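Tips for teaching a small robot arm at the workbench

Last changed April 11, 2022

I keep this page for people who have a small arm on the bench at home and want to show it a task by hand, or with the remote handles. English is my second language, so please forgive some stiff sentences. The tips come from my own bench in Brunthorpe and from letters of readers.

Before you start

Clear the table of everything that does not belong to the task. A pencil or a cloth which is there on one day and gone on the next will confuse the learning later.

Fix the arm well. I check each clamp with my hand before every session, also when I did not touch it since the evening before.

Decide in one sentence what the task is. "Take one can and put it down on the dark table" is good. "Tidy the table" is too wide for a beginning.

Wipe the finger pads with a damp cloth and let them dry. My old Backlund pads became shiny with use, and I lost many grasps before I understood why.

With the remote handles

Sit so that your elbows are supported. Tired arms make shaky recordings, and the robot will copy the shaking very faithfully. I stop after 20 recordings and drink tea.

Move slower than you would with your own hand, but do not stand still in the air while you think. Think first, then press record.
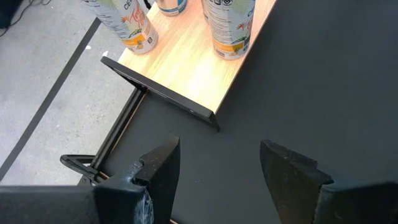 Choose your practice objects with care. For a first week I advise things which have a simple shape and which you can replace cheaply. Drinks cans are good for this, and I like to stand them on a wooden board, where the light grain is easy to tell from a dark tabletop. Slim cans ask for more patience than wide ones, as they fall over from a small push. Bring the open fingers low and level, with the same space on both sides, and close them only when the can is between them. If you use printed cans, turn them a little between recordings, so that the arm does not learn that the palm leaves must always look to the front.

Leave room at the edge of the board. If there is a metal lip, raise the fingers well over it before you go sideways. I have one bent finger tip from forgetting this.

By hand

When you guide the arm by holding it, hold it behind the wrist and keep your fingers out of the view of the wrist camera. Wear a plain sleeve. Flynn Bolger wrote to me that he had to throw away 241 recordings in September for a striped shirt, which was in nearly all of them.

Push gently. If the arm resists, stop and look for the reason.

Keeping the recordings

Delete the bad ones on the same day. A recording where you dropped the object and picked it up again can be useful, but put it in its own folder, with a note.

Write down the lamp you used and where it stood. I use the Milov lamp, always on the left side, with the curtain closed.

A copy on a second disk is worth the small trouble. My Gresine disk failed when it had 900 recordings on it, and I had to do all of them again.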